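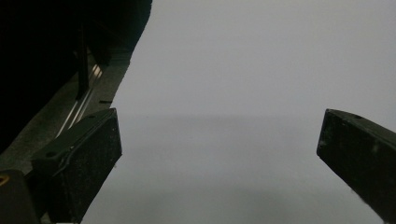 Plain light grey, a little brighter toward the top.

The town of Treltinton will decide in September whether to keep the soap dishes in its public washrooms or replace them all with wall dispensers. I think it should keep the dishes, and I think the case for bar soap in general is better than most people assume.

The price is the easy part. A bar in my house lasts a month. The pump bottle it replaced lasted 2 weeks, and most of what was in it was water. We pay to have that water bottled and trucked, and then we rinse it down the drain. A bar comes in a paper wrapper, or in no wrapper if you buy from a stall.

The usual objection is germs. People look at a bar on a sink and think of every hand that has touched it. But you rinse the bar as you use it, and you rinse your hands after. A dish that drains takes care of most of the mess. Most complaints I hear about bar soap are really complaints about bad dishes – flat ones, with no holes, where the bar sits in a puddle and goes soft.
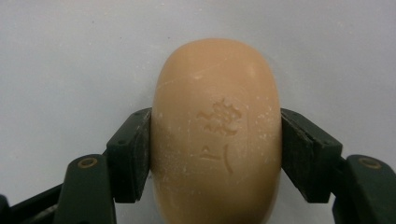

A tan oval bar with two characters pressed into its face.

Dispensers have their own troubles. The library on Thoroddsen Street put in 25 of them, and on any given day several are empty or jammed. The refills fit that model and no other. When the maker changes the model, the town buys the whole set again.

I don't expect everyone to switch. People with sore hands may find a pump easier, and a hospital has rules of its own. A park washroom is a different matter. It needs something cheap that works when the power is out and can be replaced by whoever has the key.

The council takes written comments through 4th August. Mine says to spend the money on better dishes and a few cases of soap.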